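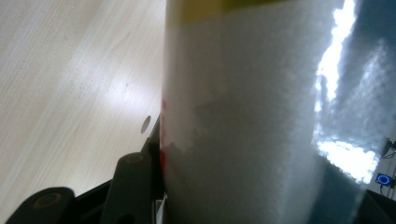

3.2 Pantry stock and repacking in shared kitchens

Households in the Prestemwood sample were asked to keep a pantry diary through April. Dry goods only. Fresh and frozen food was covered in the earlier survey and we do not go back to it here. Of the 37 households that began, 17 lived in buildings with a shared kitchen, and those are the ones this section deals with.

Main result first: shared-kitchen households threw out more dry food than the private ones, and most of it had been opened. Unopened packs were rarely thrown away, even when past the printed date. Diary entries for opened packs tend to say "stale" or "not sure how old". Entries for unopened ones mostly say "moved" or "gave to neighbor".

Two habits seem to matter. One is leaving food in the bag it was sold in, folded over or clipped. The other is repacking into a jar or tub at home. Repackers lost less to staleness but they lost track of dates, and in Clandila Court (the largest building) this second problem nearly wiped out the gain. A few wrote the date on tape. The tape came off in the wash and was not always put back, see the coding notes on "unknown age".

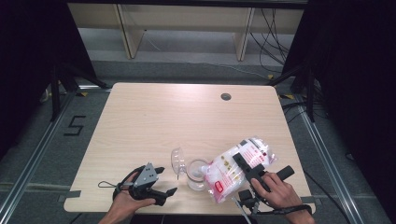 Figure 4. Table with a clear printed bag of white contents.

Bag type was coded as clear, part clear or opaque. Clear bags were finished more often than opaque ones. We first took this for a price effect, as the cheaper store lines are mostly sold in clear plastic, but the gap stays when only packs of similar price are compared. People may simply see how much is left. Several diary keepers said as much without being asked, e.g. "I could see there was enough for one more meal so I used it up." Opaque packs got pushed to the back and then a second one was bought.

The full set has 2,059 entries after cleaning. Raw count was up to 3,000, depending on how split entries are treated (one pack logged twice by two people in the same kitchen, very common in the first week). Split entries were merged where product and shelf matched. Where only the product matched we left them alone, so some double counting remains and the shared-kitchen totals are probly a little high. It does not change the ranking of products.

Shelf position: weak effect. Eye level best, top shelf worst, floor bins mixed. The Polat building has no top shelves at all and was dropped from this comparison. Costota House has locked cupboards, one per household, and in the diaries it looks much more like private housing than like the other shared kitchens. Duplicate buying was low there. Staleness was not. This suggests that the two losses have different causes and should not be added into a single "waste" figure, as we did ourselves in the pilot.

Limits. One month is short for rice, flour and sugar, which can sit on a shelf for a year. Diary keepers may have tidied up before starting. We also has no weights for entries logged as "half a bag" or "the rest", these were set to half and one quarter of the pack size. Section 3.3 repeats the main comparison with those entries left out.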